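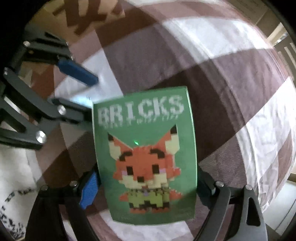
**Does Lumetti post to my accounts without me checking first?**

Only if you set it up that way. Every new Lumetti account starts in review mode, where a post sits in the queue until someone on your team presses Approve. You can switch review off for one channel and leave it on for the rest.

## Lumetti post scheduler for bloggers and small publishers

Lumetti is a scheduling tool for people who run a blog and a handful of social accounts alongside it. You write your posts in one place, pick the channels, pick the times, and the program sends them out. It runs in a browser, and there is a phone app for approving and rescheduling.

It was built by Firnier, who also make the Berix newsletter editor. The two share a login. You don't need Berix to use Lumetti.

### What it does

- Queues posts for up to 30 days ahead
- Resizes one picture for each channel's preferred shape
- Pulls the title, link and summary from a new blog entry and turns them into a draft
- Collects comments and replies from all channels in one inbox
- Shows clicks, replies and new followers by channel and by post

The draft feature works from your blog's feed. When a new entry appears, Lumetti makes one draft per channel and puts it in the queue with no time set. It won't go anywhere until you give it a time. If you change the title of the blog entry later, the draft doesn't update, so delete it and use "Pull again" from the feed menu.

### The inbox

Comments from each channel arrive in a single list, newest first. You can filter by channel or by post, and mark a thread as done. Done threads stay searchable.

Replies go out under the account they belong to. There is a coloured tab down the left side of each thread to show which account that is. If two people on your team open the same thread, the second one sees a notice with the first person's name.

Private messages are not included on every channel. Some networks don't allow outside programs to read them. The channel list inside your account shows what is available for each one, and it is kept up to date there.

### Plans

| | Solo | Team |
|---|---|---|
| People | 1 | 4 |
| Blog feeds | 2 | Unlimited |
| Scheduling ahead | 30 days | 30 days |
| Inbox | Yes | Yes |
| Approval by a second person | No | Yes |
| Export to spreadsheet | Yes | Yes |

Both plans are billed monthly or yearly. Current prices in Canadian dollars are on the checkout page, before tax. You can move from Solo to Team at any time and pay the difference for the rest of the month. Moving down takes effect at the next billing date, and any extra people lose access then. Their drafts stay in the account.

### What you need

A current version of any major browser. The phone app needs a fairly recent phone, and the app store will tell you if yours is too old.

Your blog needs a working feed. Most blogging software makes one by default. If yours doesn't, you can still use Lumetti and write each post by hand.

### Setting up

1. Create your account and confirm your email address.
2. Connect your channels one at a time. Each network opens its own permission window.
3. Paste your blog's feed address under Settings, then Feeds.
4. Check the time zone. Lumetti takes it from your browser, and it will be wrong if you signed up while travelling.
5. Schedule one test post and approve it.

Permissions expire on some networks. When that happens the channel turns grey in the sidebar and the posts for it are held. Reconnect the channel and the held posts appear under "Missed", where you can send them or give them a new time. They don't go out on their own.

### Comments from customers

> I run a food blog and I was spending almost 2 hours a day moving between apps. Now I do the week's posts in one sitting and look at the inbox after supper. The reports are basic but I only want to know what people clicked.
>
> Yolandi Mokgethi

> We moved over from Xaba in March. Importing the old queue was fiddly, as the labels didn't come across and we had to redo 711 of them. Support sent us a spreadsheet template which helped with the second half. The inbox is the part we use most.
>
> Khanyisile Mahlangu

The Xaba import has been changed. Labels now come across if you choose "Full export" on the Xaba side. The short export still leaves them out.

### Known limits

Video captions can't be edited after a post is scheduled. Cancel the post and make it again.

Polls are not supported.

Reports refresh overnight, so a post from this morning will show its clicks tomorrow. The inbox is not affected by this and updates as comments come in.

### Cancelling

Go to Settings, then Billing, then Cancel. Your queue keeps running until the end of the period you've paid for. Anything scheduled after that date is turned back into a draft. You can export drafts, published posts and reports before the account closes, and we keep the account for 30 days in case you want to come back to it.

### Support

Email support is included in both plans. Use the Help link inside your account, which attaches your account number and browser details. Please name the channel and the post when you write in.

Page last updated September 22, 2024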